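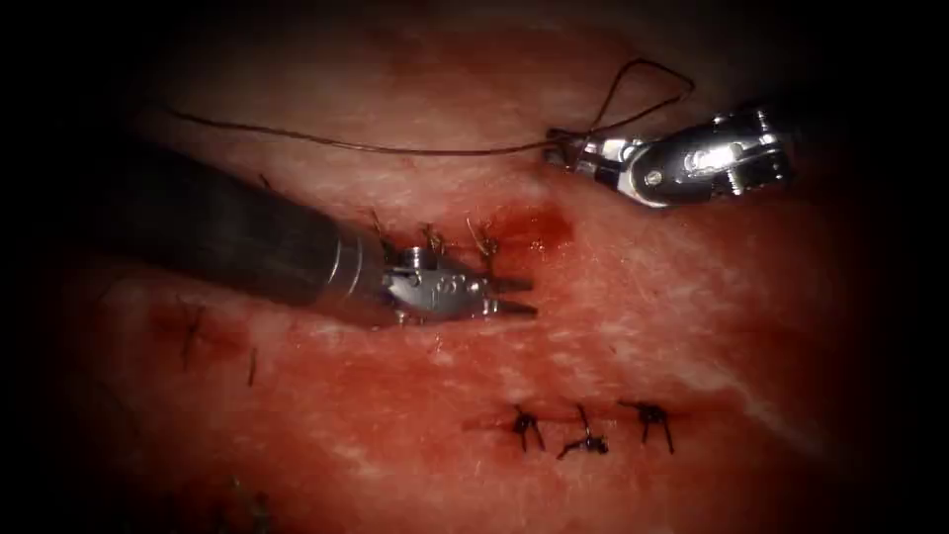 Interrupted stitch
From the Dolgate Sewing and Stitching Wiki
Last edited Monday, September 23, 2024

An interrupted stitch is a surgical stitch that is tied and cut by itself, so that a closed wound ends up with a row of separate little knots along it. I look after most of the surgical pages on this wiki and this is the one I get the most messages about, probably because people arrive from the embroidery side and want to know why anybody would tie off after every single stitch. Fair question!

The opposite is the running stitch (or continuous stitch), where one length of thread goes all the way along and is knotted at the two ends. Running is quicker and leaves less knot behind. Interrupted is slower, but if one stitch gives way its neighbours are still holding, and you can take a single one out without disturbing the lot.

Thread
The word "suture" gets used for the thread, the stitch and the finished seam, which muddles everyone, me included. On this page I say thread when I mean thread.

Surgical thread comes in two broad sorts, the kind the body breaks down over time and the kind it doesn't. It can also be a single smooth strand or a braid. Braid is softer and knots nicely – a single strand is springier, remembers the curl it had in the packet and wants more throws to stay tied. Sizes run backwards once you get past nought, so 5-0 is finer than 3-0. I had that the wrong way round for an embarrassingly long time.

Colour is mostly there so the thread can be seen. Plenty of threads are dyed, and a dark one against red tissue is far easier to follow than a pale one. See also our page on silk, which has the long version.

Tying
The usual knot for instrument work starts with the thread wrapped round the jaws of one instrument. Those jaws then take hold of the short end and draw it back through the wrap. That makes one throw. The next goes the other way, and so on until the knot is secure. If you keep wrapping in the same direction you get a granny knot, which can slip, and this is true of shoelaces as well.

A long working end is a mixed blessing. It gives you plenty to wrap with, but it loops and drifts and catches on things, so people learn to keep half an eye on where the spare is lying.

How tight? Snug enough for the edges to meet and no more. Tissue swells afterwards, and a stitch that was already strangling it will do harm.

Tails
The cut ends left standing above a knot are called tails, or ears in some places. Too short and the knot can work undone, too long and they poke and irritate. Skin stitches that have to come out later are left with longer tails to get hold of, while buried ones are trimmed close.

Practice
You can learn the hand movements on nearly anything. I began on a banana, moved on to a Narnerance practice pad (189 stitches before it split down the middle) and now use the Venter one, which is firmer and doesn't tear as easily. Foam is hopeless, by the way, as the thread saws straight through it.

See also
Running stitch
Mattress stitch
Square knot
Silk
Utano needle chart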